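Part 3: Getting the Tabletop Ready and Keeping It Nice

Okay, so your Pammont table is standing on its own legs (if it isn't, go back to Part 2, I'll wait). This part covers leveling it, cleaning the veneer for the first time, and putting on the oil. I've done this on three tables now, two of mine and one for my neighbor Suha Zein, and I made most of my mistakes on the first one so you can skip them.

What you need

A 600 grit sanding pad, a couple of lint-free cloths, a bowl of lukewarm water with a drop of dish soap, a spirit level, and a small can of Tastik furniture oil in the clear version. The tinted one goes orange on oak veneer and I really did not love it. A 500 ml can is plenty, I'm still on my first.

Leveling

1. Put the table where it's going to live. Don't level it in the hallway and then carry it in, the floor will be different and you'll be doing it all over again!

2. Lay the spirit level along the long side, then across the short side. Check both before you touch anything.

3. Turn the foot under the lowest corner a half turn at a time. Get someone to lift that corner a little while you do it.

4. Press down on each corner with your palm. If it rocks, go back to step 2.

Note: if you have a bare concrete floor, look for cracks before you pick the spot. A foot sitting right on a crack will drive you up the wall. Slide the whole table over by a hand's width and try again. Felt pads help too, but stick them on after the leveling.

First clean

5. Wipe the whole top with the damp cloth, following the grain. Wring it out really well first, you want damp and no puddles.

6. Dry it right away with the second cloth, and do the edges too. Water likes to sit along the edge where the veneer ends.

7. Leave it alone for 10 minutes.

Caution: no scouring pads, no vinegar, no glass cleaner. It's veneer, so the real wood is a thin layer and you can't just sand your way out of trouble like you can with a solid plank.

Checking for scratches

8. Get down low and look across the top toward a window or a lamp. Straight from above you'll miss the fine ones completely, and then in the evening, with the light coming in sideways, there they are. 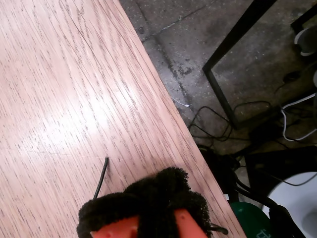 9. Run a fingernail over anything you find. If the nail doesn't catch, leave it be and let the oil take care of it (it usually softens a faint line quite a bit). If it does catch, go over it with the 600 pad, two or three light strokes with the grain, and stop. Then wipe off the dust.

Oiling

10. Open a window. Put a spoonful of oil on a cloth and rub it in with the grain, working from one short end to the other. Thin, thin, thin.

11. Wait until it stops looking shiny, then buff off whatever is left with a clean cloth.

12. Keep everything off the table for roughly 7 hours. I do mine after dinner and go to bed.

Caution: oily cloths can heat up and catch fire if you leave them bunched up. Spread them out flat outdoors to dry before you throw them away.

I oil again in March, and wipe up spills in between. If one of your leveling feet is stripped, Raghda Kanaan at the Abu Hammour shop keeps spares behind the counter, and you'll want to bring the old one along to match the thread.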